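# Prollen comparison bench

The **Prollen comparison bench** is a tabletop arrangement for testing hand-held grippers, their cameras and their controllers under matched conditions. It was set up by the manipulation group at Irkent under Halldóra Holst and is used mainly to compare finger designs before they are fitted to a robot arm. The name refers both to the table and its fixtures and to the written procedure that goes with them, the Prollen protocol.

## Background

Earlier comparisons at Irkent were made directly on the arm. Arnar Hedegaard, who maintained the arm controllers, argued that this mixed two sources of error: a finger could slip through its own shape, or through a late closing command. The bench separates the two. An operator carries the gripper by hand through the task, and the same finger set is later run on the arm with the Kárason controller. Failures that appear in both conditions are assigned to the finger. Failures that appear only on the arm are assigned to the controller or to path planning.

## Equipment

The operator works standing or seated at a wood-grain table, with one cabled gripper in each hand. In the disposal task, a bottle is carried to a lidded bin with a plastic liner and released over the opening. A finger plate bears on the shoulder of the bottle while the opposing jaw holds it closer to the base.
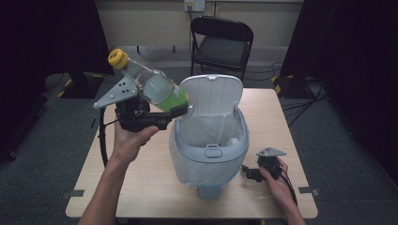 Why is a clear plastic bottle harder to grip than a rigid block of the same width? The wall of the bottle gives way under load, so the contact area and the holding force change while the fingers are closing. A force limit that is safe for the block can dent the bottle, and a lower limit can let it rotate about the contact points. Clear material also gives a depth camera few reliable returns, which makes the grasp point harder to estimate.

Two finger families are compared under the protocol:

- **Plate fingers.** A flat metal plate works against a jaw. The plate is stiff and tolerates poor alignment along its length, but offers little resistance to twisting.
- **Block fingers.** Two matching blocks close on parallel faces. They hold small, flat-sided objects well and are more sensitive to the angle of approach.

Each family is tested with bare faces and with the Selance pad, a replaceable friction layer developed by Diễm Đồng. Pads are changed between series and are not cleaned for reuse.

## Cameras

Two viewpoints are recorded. The head view covers the table, both hands and the target container. The gripper view is taken from a camera on the tool itself and keeps the fingertips visible along the bottom of the image. Shewit Lencho compared mounting angles for the gripper view and recommended the steeper one, at the cost of a narrower view of the surroundings. Large pale objects near the fingers remain a known difficulty on light tabletops, as the edge between object and table may be marked only by a thin shadow.

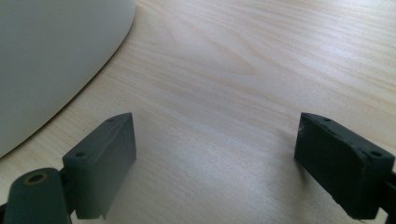
*Gripper view with the fingers open over bare tabletop; part of a white object at upper left.*

## Procedure

A series consists of 52 trials with one finger set. The stages of a trial are as follows:

1. The fingers are opened to the full stroke of 116 mm.
2. The operator approaches the object and closes on it.
3. The object is lifted and turned through 90 degrees.
4. The grip is held for 2 seconds.
5. The object is released over the target.

A trial is scored as a slip if the object moves against the fingers during stages 3 or 4, and as a drop if contact is lost before stage 5. Misalignment at release is noted but not scored.

## Limitations

Orestis Vasilakis has noted that experienced operators correct for a weak finger without being aware of it, which raises hand-held scores relative to arm scores. The protocol therefore requires at least one series by an operator new to the finger set. Cable drag is not controlled. It affects wrist rotation most, and results for stage 3 should not be compared between benches with different cable routing.

## See also

- Kárason controller
- Selance pad
- Parallel-jaw gripper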